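About Flostov

Flostov writes software for robots that handle cloth. We do perception, grasp planning and the tooling that ties recorded demonstrations to trained policies. We do not build arms. Customers bring their own hardware and we supply what runs on it.

Most of our work concerns bedding and clothing on beds. A shirt on a mattress is a hard case for a planner: both surfaces deform, and a fold in one can look like a fold in the other. Our demonstrations are recorded by people using hand-held grippers, with the view taken from the gripper itself and, in many sessions, from head height as well.
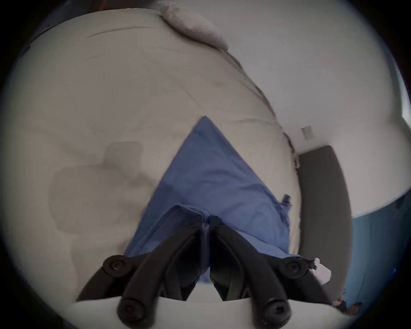

The code is split into 3 packages. Naltano estimates the state of the cloth. It outputs a mesh with a confidence value per vertex, and it is allowed to report that it does not know where a sleeve is. Chala plans grasps and short motions from that mesh. Tistness is the tooling: time alignment, lens calibration, annotation and replay.

Tistness came first. Roxana Londoño wrote the original version to line up two video streams whose clocks drifted apart, and it is still the package with the most outside users. She now leads the perception group. 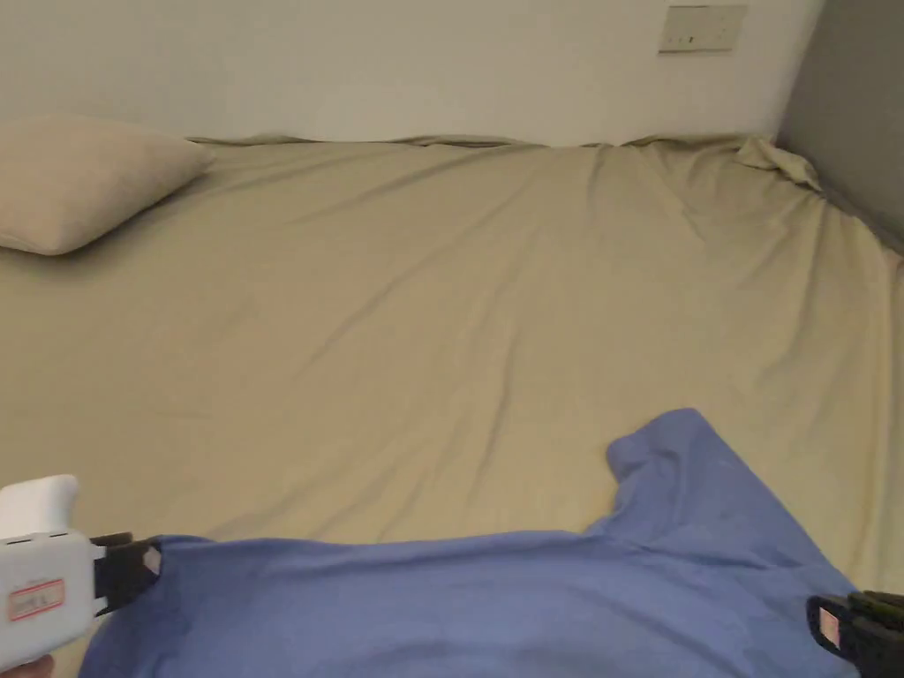 Replay is the part of the system we use most. Any planner change is run against 705 held-out demonstrations before it is merged. The full training set is 2456 demonstrations -- small by current standards, but each one has been checked by hand for calibration error and dropped samples. Recordings that fail are kept in a separate index, and Naltano uses them for outlier tests.

Control runs on the customer's side. Chala sends position targets and a grip width, and the customer's controller decides how to reach them. We tried sending torques directly and dropped it. Support for a new controller is usually a matter of writing one adapter.

We are 13 people, mostly engineers. Tistness has a public release every September. Naltano and Chala are licensed per site -- evaluation copies include the replay tool and a subset of the recordings.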